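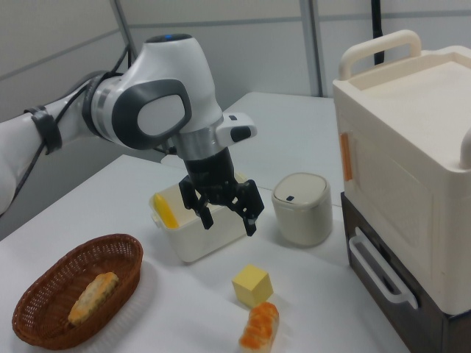 Liso Tabletop Sorting: data card

Maintainer: Roel Boersma
Release: March
Object set: Achterberg, revision 2

Summary

Short tabletop sorting episodes with small household and toy items. The release holds nearly 2,000 episodes, of which 1,000 carry checked labels. Each episode has a one-line instruction and a list of object placements at the start and end.

Object classes

The label file defines 13 classes. Food items share the class "bread" regardless of shape or glaze. Cubes are labeled by color. Baskets, boxes, plates and canisters are labeled as receptacles even when nothing is placed in them. 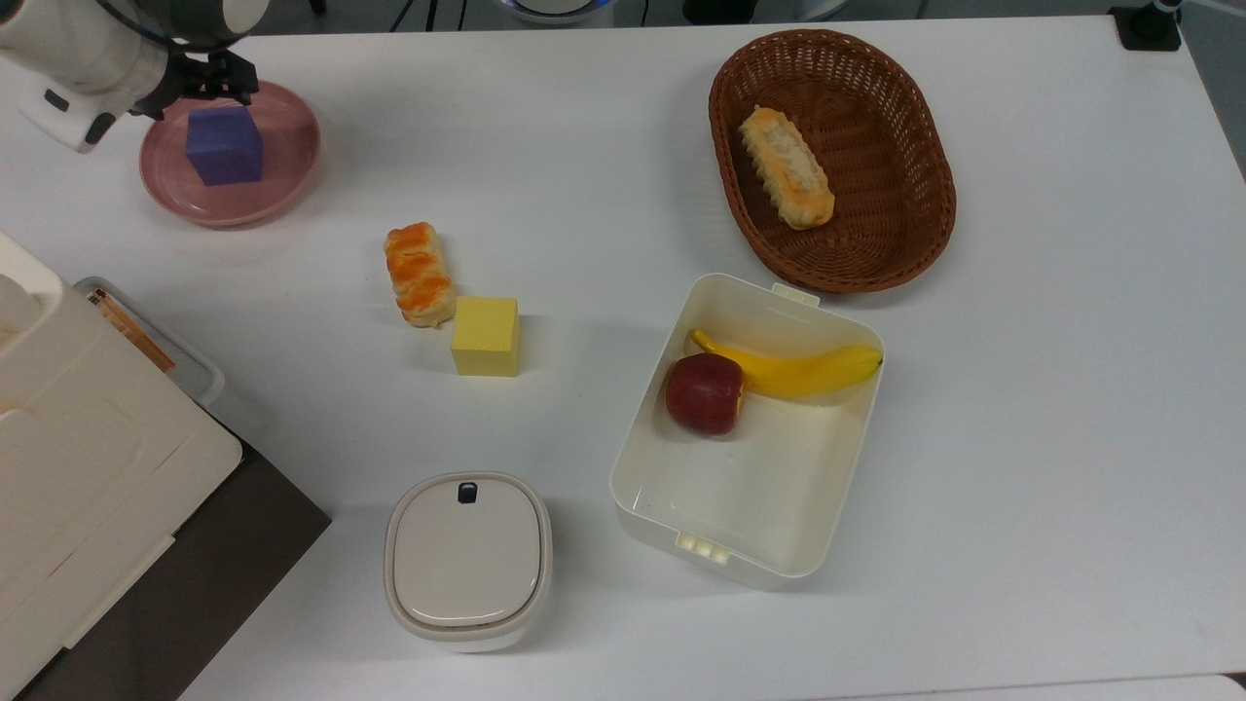
Placement labels use one parent per object. The parent is the receptacle that holds the object, or "table" if there is none. The blue-violet cube in the pink plate has parent "plate", and the bread roll in the wicker basket has parent "basket". The pale yellow cube and the glazed pastry close to it both have parent "table"; contact between two objects is not recorded.

Known issues

Color names were not normalized in the Mirkham subset. Expect "cream", "off-white" and "white" for the same item. Lids have no class of their own.

Files

labels.csv
objects.csv
splits/zaltivel.txt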